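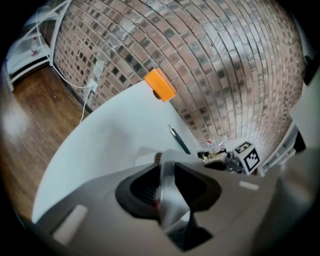 Figure 2. Hand-held gripper with a pale silver finger.

According to Marchand, the age of a piece of tortoiseshell matters less to the buyer than the paper that comes with it, and most of the papers she was shown at Echeverría would not have satisfied a customs officer. Benítez reached a similar view from the dealers' side. In her interviews, sellers knew that hawksbill shell could not cross a border without a permit, but few could say which office issued one.

4.2 Old stock and repair

The dealers in Echeverría hold two kinds of material. The first is finished work: combs, fans, snuff boxes and inlaid caskets, the oldest of them a casket dated 1693 on the lock plate. The second is raw plate, bought before the trade ban and kept for repairs. Raw plate is the harder of the two to control. It carries no maker's mark, it can be cut to any size, and a restorer may use only a few grams in a year. Of the 7 workshops that answered our questions, four kept a stock book. Two of these books gave weights; the others listed sheets by number only.

The Kikano register was set up to deal with this gap. Owners declare their plate by weight and receive a numbered sheet, on which each later use is written down. By the close of the first round in January it held 1000 entries, against the 3000 expected when the scheme was planned. Workshops in Punusico made up the larger share. Those in Tevus hardly took part, and two owners there told us they feared the plate would be seized once it was declared.

Substitutes are accepted unevenly. Horn is used for backing and for small losses at the edge of a panel, where its colour is close enough under varnish. Museums generally allow cast resin, but private clients often refuse it and ask for old shell taken from a damaged piece. Such transfers were missing from every stock book we saw, and the register has no column for them.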